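Walking diary: the Plera path, January

Woke before the alarm and lay listening for rain, heard none, and was up and out of the house by half past six feeling rather pleased with myself. I have been meaning to do the whole of the Plera path from Flatmont ever since we moved here, and it has always been too hot, or too wet, or somebody has wanted the car. Well, today nothing got in the way, and I ran out of reasons for putting it off.

The 103 bus leaves from outside the old chapel and I had it nearly to myself. The driver had his heater up so high that the windows streamed, and I wiped a little porthole with my sleeve and watched the fields go from black to grey to a sort of weak green. I do love a bus in the dark, it makes me feel ten years old again and on the way to somebody's birthday.

I'd packed two cheese rolls, the last of the fruit cake (a bit dry now, but cake is cake), spare socks and a bottle of tea, already cold, with plenty of sugar in. I know a flask is the proper thing. Mine leaks, and I have never got on with hot drinks halfway up a hill in any case.

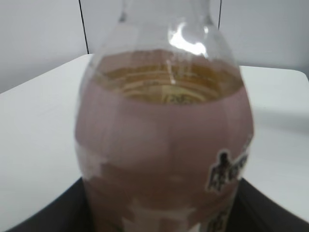

Up to Nartey

The first stretch is all lane, with high banks and a good deal of mud where the tractors turn in. Snowdrops already, under the hedge by the second gate! I stood over them for far too long, considering how far I had to go. After that the path leaves the lane and goes up through the beech wood, steeper than the map lets on, and I had to stop more than once and pretend to be interested in the bark.

At the top is the Nartey stone, with 1363 cut into one side of it and nothing else to tell you why. A boundary, perhaps, or a bad year. The lettering looks much too crisp to me to be as old as all that, and I suspect some tidy-minded Victorian had a hand in it. Still, I put my palm flat on it, as I always do with old stones, and it was so cold that it made my fingers ache.

I ate the first roll there with my back to the wind. You can see right over to Sirncombe on a clear day, so the board says, though I had only the church tower and a smear of chimney smoke. There were lapwings in the far field, tumbling about in that silly lovely way they have, and I must have watched them for twenty minutes. It was the best part of the day, I think, and I very nearly walked straight past it with my head down.

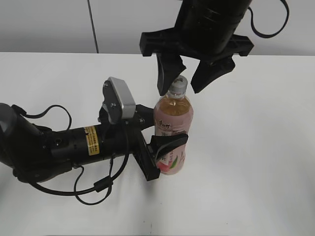
Coming down was harder on the knees than going up had been on the lungs. The steps on the Sirncombe side have been mended since the autumn – new boards, and a rail at the worst corner – and I was grateful for every inch of that rail. Somebody had left a child's mitten on the end post, a red one, and I turned it so that it waved at whoever came up next.

Reached the village just after one, and found the tea room shut until March. I sat in the bus shelter and had the other roll and the cake, and changed my socks, to the great interest of a spaniel. The bus back was late. Bath, beans on toast, and an early night, with the boots stuffed with newspaper by the back door. I want to try it the other way round when the bluebells are out.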